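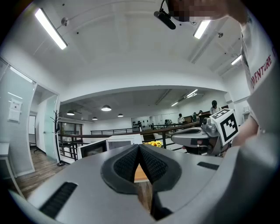 Under the long ceiling lights at Narnau, with a wood tabletop below.

I got to Narnau at 9, and my host had already put coffee on. She runs the packing room and asked me to leave her name out, so I will! I wanted to know how you pick a room for this kind of work.

"Light first," she told me. "I looked at 18 places and most of them were caves." The rent here is 1,799 a month, and she winced a little when she said it (I did too).
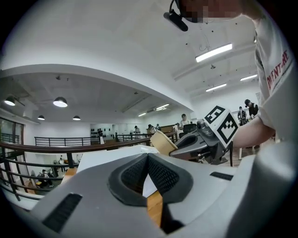
White walls, dome pendant lamps and something like a roll of paper tape.

We got onto tape, naturally. She's loyal to the paper kind from Reltik and goes through around 60 rolls in December. "Plastic squeals. Try listening to that all afternoon."

And the wood? She loves it, dings and all. "People ask if I'm going to sand it. When would I do that?" Then she went to refill my cup.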